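Droretti Opens Seven New Holiday Homes at Irora

15 Mar 2019

Droretti, the family-run vacation rental company, is delighted to announce that seven new holiday homes at Irora are now open for bookings, with the first guests arriving in July.

Each home sleeps up to six, with a private pool, a shady terrace and a kitchen big enough for everyone to get in each other's way (we have tested this with our own relatives!). The beach is 400 yards down the lane, and the bakery is a little closer than that, so breakfast is never much trouble.
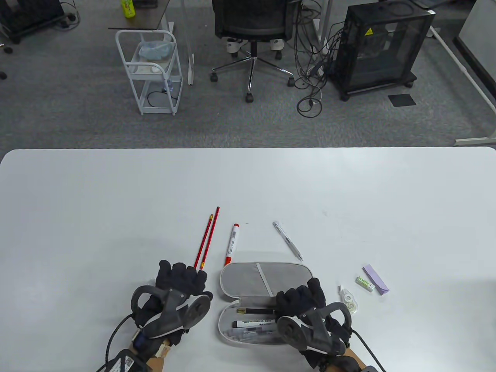 "We have been coming to this stretch of coast since our children were small, and it has been a real joy to get these houses ready for other families," said Nneka Wike, founder of Droretti. "We hope people will kick off their shoes and stay a good long while."

Guests who book 2 weeks or more will find a welcome basket waiting for them, with bread, fruit and local olive oil, put together by house manager Cayetano Carrasco.

For rates, floor plans and press visits, please contact Temitope Babalola at the Droretti bookings office.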